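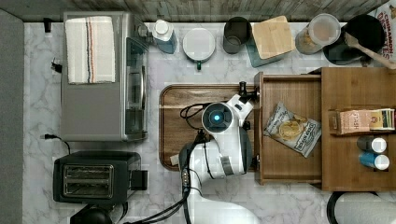 Small counter, where does the snack stuff go??

omugo20
Dec 10, 2023
Tiny kitchen, one marble pattern counter and thats it. Toaster oven in the back corner, canister and a cup next to it, brown serving tray in the middle, little wood drawer unit on the right. Chips live in the drawer. Small stuff ends up on top of the unit lying on its side. What would you move first?

Domer3192
The tray. Eats the whole middle. Stand it up behind something.

vgachanja
Disagree, keep the tray. Put the small containers ON it, then you lift one thing to wipe. Chips in a drawer is a waste tho - bag gets crushed every time you shut it.

omugo20
Drawer is deep enough, never crushed one yet. And my kids cant see them in there lol

Muriithi_k
Dish towel on top of the toaster oven - please no. Hang it on a hook. Mine got scorched, 20 minutes of baking was enough.

omugo20
ok fair. comes off before I bake but yeah, hook

Domer3192
Bottle with the bluish liquid, is that dish soap? Id put it by the sink, not next to the canister

omugo20
Yep soap. Sink is two steps away so will do. Tray stays for now, trying Victors idea tonite

Domer3192
still say stand it up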